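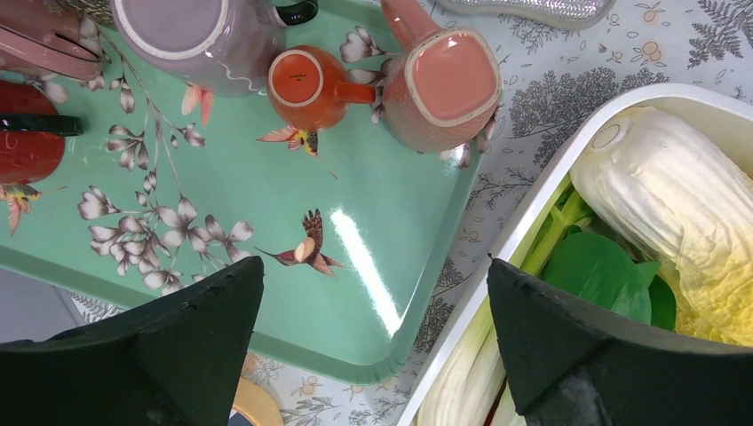 Can I put the mugs back on the tray while they are still a little wet?
It is better to wait. A tray with a smooth surface holds the water under the rim of the mug, and the next person finds a ring there and a stale smell inside.

I am writing this item for the Rendside house newsletter because several members asked me how we should keep the tea table after the June meetings were moved indoors. I have looked after the table since then, and I have made most of the mistakes myself.

First, the mugs. We have mugs in different colors, and I am very fond of this. At my former club in Honddale all the mugs were white, and by the second round of tea everybody was drinking from a stranger's cup. With us, you choose the yellow one or the green one and you remember it. The small orange one is good for coffee, and also for people who say "only half, please."

When you set the table before the guests come, please stand the mugs with the opening up and leave some space for the handles.

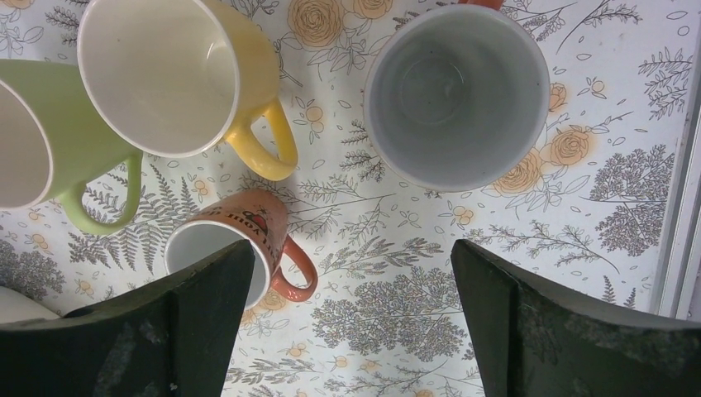
A guest should be able to take one mug without moving the neighbor. I used to push them close together to make room for the cake, and then every handle was caught behind another handle. Now the cake goes on the side table and we have peace.

After washing, it is the other way. Turn the mugs upside down on a dry towel for 40 minutes, then wipe the ring at the bottom, where the glaze ends. This ring is a bit rough and it keeps water longer than the rest. If you slide it over a painted tray it can leave fine scratches, so please lift the mug and set it down.

The pitchers need more patience. The one with the bumpy surface should be washed with a soft brush, and the milk should not stand in it overnight. I am sorry to repeat this, but it happened again last month.

The flowered cloth can stay on between meetings if it is clean. Tea spots come out well with cold water and a little soap, when you do it the same evening.

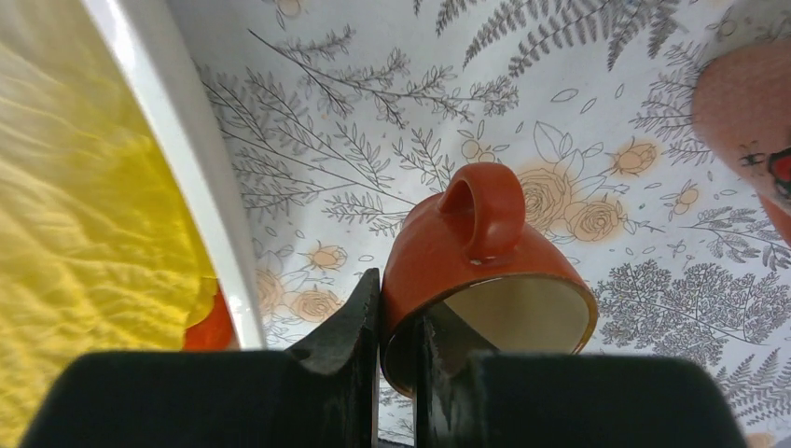

An orange mug over the rose-patterned cloth.

If you find a chip on a mug, please put it on the shelf by the sink and write me a note. I will check whether it can still be used for pencils.

Iddrisu Tetteh
26 December 2020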